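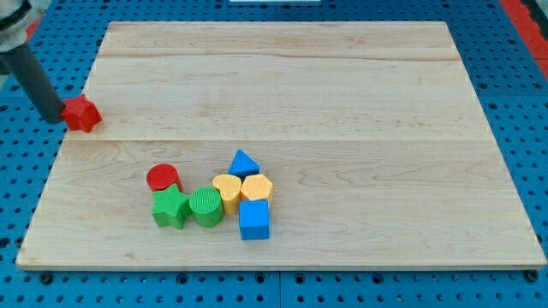

Colored shape blocks on a jointed maple board, laid over a blue perforated bench top.

The wood is the part Mervyn Fothergill wants to discuss first. He has made edge-jointed boards at Stallbridge, a small workshop that supplies flat work surfaces to schools, toy makers and test benches, for most of his working life, and he regards the toys that end up on them as somebody else's department. By the second hour he had changed his mind about that, or at least had a good deal to say about blocks.

Maple is his default for a board of this type. "It's pale, it's even, and it takes a sanded finish without going fuzzy," he said. "You put a red block on it and you see a red block. You put the same block on walnut and the edge gets lost as soon as the light drops."

A board this wide is made up from several planks glued edge to edge. Fothergill cuts them oversize, leaves them stacked in the shop for two weeks, and only then planes them to thickness. The edges are jointed in pairs, so that any small error in the angle of the cutter on one plank is canceled by its neighbor. The glue goes on one face only. He clamps from both sides, alternating above and below, and checks across the panel with a straightedge before the glue sets.

"People tighten clamps until the glue runs out on the floor," he said. "Then they have a dry joint and a bent board. Firm is enough."

The seams remain visible, some more than others. One joint can stand out as a long line while the next is faint enough to miss, depending on how closely the grain of the two planks agrees. I asked whether customers complain.

"Some do. I tell them a seam you can see and can't feel is a good seam. Run a fingernail across it. If the nail catches, send it back and I'll flatten it."

He does not sort out every knot, either. Small sound knots stay in. Wavy grain stays in too, although it is harder to plane because the fibers change direction and lift ahead of the blade. Fothergill takes those areas down with a scraper and then sands the whole face, starting at 100 grit and finishing at 200. He used to go finer. Blocks slid too easily on the result, and a customer at Coscombe, which runs a sorting and assembly room for its wooden toys, asked him to stop sooner.

"They wanted a little drag," he said. "You set a piece down, you let go, and it stays where you let go. A polished board is nice to look at and a nuisance to use."

The finish is a thin wiping oil, two coats, rubbed off until the cloth moves without sticking. He does not use a film varnish on boards meant for blocks. Hard corners chip it, and a chipped film is more trouble to repair than a dent in bare wood. Dents he treats with a damp cloth and a warm iron.

Perforated bench tops came up next. Fothergill likes them for holding fixtures and dislikes them for almost everything else. The holes make it easy to bolt something down in a known place and put it back there later. Small parts, on the other hand, find the holes, and a repeating pattern of dark dots is tiring to look at for a whole afternoon.

"Your eye keeps wanting to do something with the dots," he said. "Lay a plain board over it and you've got somewhere to work."

There is a mechanical point as well. A solid wood panel moves across the grain as the seasons change, and Fothergill's boards are no exception. He allows for up to 2 millimeters of movement on the larger sizes. A board lying loose on a bench can take that up with no harm done. One that is fastened needs slotted holes on the far side, and he will not guarantee a panel that has been screwed down tight at all four corners. February is his worst month for returns. The heating has been on for weeks, the air is dry, and panels that were flat in the fall have started to cup.

His advice for a cupped board is to turn it over and leave it alone. If it has not come back in a few days, it should be stood on edge, with air on both faces, for a few more. He is against wetting it.

On the subject of the blocks, he deferred at first to a colleague, a block maker named Begum, whose work he has used in the shop for checking surfaces. Begum cuts her shapes from thick stock and paints them in solid colors. Fothergill has opinions about which shapes are difficult.

"A star is the awkward one," he said. "The inside corners are hard to sand and hard to paint. You get a bead of paint sitting in each one, and if you're fitting the piece into a hole, that bead is what stops it."

A star is also less forgiving to pick up. A square offers parallel sides. A star offers points and notches, so the piece can twist as the grip closes. Fothergill suggests taking it across the body wherever the shape allows and keeping pressure off a single tip. Points are the first thing to bruise when a block is dropped.

He has a habit of his own when using blocks to test a board. He pushes them together in a loose group near the front, then moves one at a time out to the open area and sets it down gently. A block that rocks has found a high spot, or has a bad underside. He turns the block a quarter and tries again. If the rocking moves with the block, the fault is in the block.

The shop keeps 40 millimeters as its minimum clear margin between a working area and the rim. Closer than that, pieces go over the side. The rim itself gets a light chamfer and nothing more.

An order for Zivositz was waiting on the trestles when I left, glued and out of the clamps, still to be flattened. Fothergill had penciled a line across every joint to show how far the first pass of the scraper should go.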